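Ticket 931
Project: Clindaneck (two-arm bench, shared workshop)
Component: right hand, placing parts on the layout
Status: Open (was: Resolved, reopened by reporter)
Priority: Medium
Opened: 6 February 2022

Summary

Right hand closes late on small parts. Left hand on the same bench, with the same kind of parts, closes when told to. Replies so far have blamed the lighting, the table, the parts and me.

What happens

The arm goes to the part, the fingers come down, and then there is a pause before they close. According to the controller log the pause is 300 ms. By that time the palm has already started its next small move, so the fingers close on one edge of the part. Discs get pinched crooked. Pegs get knocked over or come up leaning. The big cylinder is usually fine, which I put down to it being big and lying on its side.

What I expected

Close command goes out, fingers close. The left one manages it.

Setup

Two arms facing across the bench. Arms were bought used and rebuilt here in December. Hand controllers are Norkia boards, one per side. Motion software is Drermont, current release. The finger timing comes from the Ásgeirsdóttir add-on, which I would drop tomorrow if anything else talked to these hands. Parts are the blue set: gear, pegs, cylinder, and the little holders and plates some of them stand in.

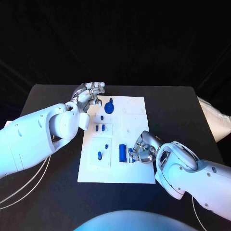

Both sides run the same grasp routine. I compared the two config files line by line and the only differences are the mirrored joint signs and the serial port name. I'm saying so up front because the first reply on every ticket I open is "please check your config."

Steps to reproduce

1. Power up both arms, let them home.
2. Load the placing job, any part smaller than the cylinder.
3. Run right side only.
4. Watch the fingers against the palm at the bottom of the reach.

It does it cold and it does it after a long session. Running the left side alone doesn't do it. Running both together makes the right side no worse, so I don't buy the "bus is overloaded" theory from the forum.

Reply from Drermont support (pasted)

"Thank you for your report. Grasp timing can be affected by reflective surfaces and uneven lighting. We suggest a matte table covering and a plain dark background. Marking this as resolved."

My answer

The table covering is matte gray and there is a black cloth hanging behind it. Both were there when I opened the ticket. Also, the close command in this job is sent by position, with no vision step between the reach and the close. I would like someone to explain how a reflection delays a command that never looks at anything. Reopened.

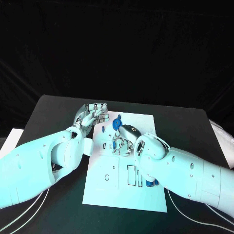 Troubleshooting log

Entry 1. Swapped the Norkia boards left to right. If the board was bad the delay should have moved to the left hand. It stayed on the right. So the board is fine, or both boards have the fault and the left arm is hiding it, and I don't believe that second one.

Entry 2. Swapped the hand cables at the controller end. No change. Reseated the connector at the wrist while I was in there. No change. Put everything back where it was and labeled it this time.

Entry 3. Someone on the add-on's message board said to slow the approach down. I did. The grasp looks better when it's slow, because the palm has less distance to drift during the pause. The pause is the same length in the log. I don't count that as a fix, and I would ask people to stop posting it as one.

Entry 4. Checked the layout. Taped a fresh printed sheet square to the table and taught the corners again. Placement on the left side came out as good as before. On the right the palm arrives where it should, so the taught points are right and the fingers are still late. I had some doubts about my own measuring, so I did the teaching twice.

Entry 5. Took the gear out of the job and ran pegs only. Still late. Took the pegs out and ran the gear only. Still late. The shape of the part makes no difference to the timing, only to how ugly the result is.

Entry 6. Rolled the Ásgeirsdóttir add-on back to build 27, the one I had before the rebuild. The pause is gone. Put the current build back on, and the pause is back at the same length. Did that whole round again to be sure I wasn't fooling myself with a restart.

Entry 7. Went looking through the settings the newer build writes on first start. There is a value called settle_wait in the per-arm file. Left side: 0. Right side: 300. I didn't set that. It doesn't appear in the config files I compared earlier; it lives in a separate cache folder that the manual doesn't mention. Set the right side to 0 and ran the pegs. The fingers closed on time.

Entry 8. Restarted the controller. The value on the right side had gone back to 300 by itself. Made the file read-only. Now the add-on complains at startup and then works.

Where this stands

I have a workaround and I don't trust it. A read-only file is the kind of thing I will forget about, and then in a few months an update will fail in some new way and I'll spend an evening on it. Leaving this open until somebody answers the following.

What writes settle_wait, and when? My guess is the homing step measures something on each arm and decides the right one needs time to stop shaking. If so, show me the measurement. I can put my palm on the forearm at the end of a reach and I don't feel any shake, though I'll grant that a hand on a plastic shell is a poor instrument.

Why is it kept out of the main config? Anyone doing the sensible thing and comparing files will come up empty, as I did.

Is the release note line "improved grasp stability" about this? It's the only line that comes close. If waiting longer is the improvement, it should be a setting with a name and a default, and it should apply to both arms.

Please don't close this with the lighting article again.

Attached: controller log for left and right sides, both config files, the cached per-arm file before and after restart.

Workaround for anyone else who lands on this ticket: stop the controller, set settle_wait to 0 in the cached file for the slow arm, make the file read-only, start again, ignore the startup warning. Try it with a peg first and keep the stop button close.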